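31 Oct 2024
Edit bay notebook, Brarngate

Season two recut, episode 5. Spent the morning on the cold open again. Kumiko wants the docking argument moved ahead of the titles so people meet the crew before they meet the ship. I'm not convinced. The argument only plays if you already know Tawhiri is running on one engine, and that line is four minutes further in. Moved it anyway and kept the old order as a separate sequence so we can switch back without a fight.

Runtime with the new order is 40 minutes and a bit. Skoreck (the streamer, not the new hard drive, which someone has also labeled Skoreck, please stop) say they don't mind what length we deliver. They said the same in September and then sent back a page of notes about length. I'll believe it when there's a signed spec.

Test audience numbers came in from Londar. 70 percent "would watch the next episode." I don't trust that question. They ask it right after the cliffhanger, with the lights still down, and what else are people going to say? I'd like to see it asked the next day. Bláthnaid says the next-day figure costs extra and the budget won't stretch. Fine, but then let's not put the 70 in the press notes as if it meant renewal.
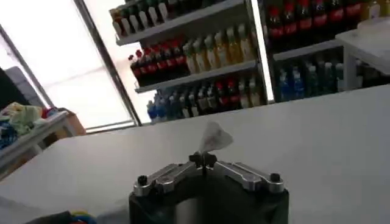 Gripper with tissue paper.

Sound: the airlock hiss is still the stock one. I have heard it in at least 2 other space shows and so has everyone who watches them. Bláthnaid recorded a replacement off the radiator valve downstairs. It's better on headphones and worse on the TV speakers. Try layering it under the stock one at low level before we throw either out.

Continuity: captain's sleeve patch swaps arms between the corridor and the bridge. Flopping the corridor shot fixes the patch and reverses the deck signs. Kumiko thinks viewers won't read the signs. They will. They always do, and then they write to us. Left as is, flagged for paint-out.

The release date rumor is going round again, a fan page this time, very sure of itself. It doesn't match the delivery schedule on our wall and I can't find where they got it. Don't answer it from the show account.

To do:
- export both cold opens, no titles, no music
- ask Londar for the raw answer sheets, not the summary
- radiator hiss, try with the low end rolled off
- relabel the drive

Stopped at reel three. The grade on the moon exterior still looks green to me and I've been told twice that it's my monitor. Will check it on Kumiko's tomorrow.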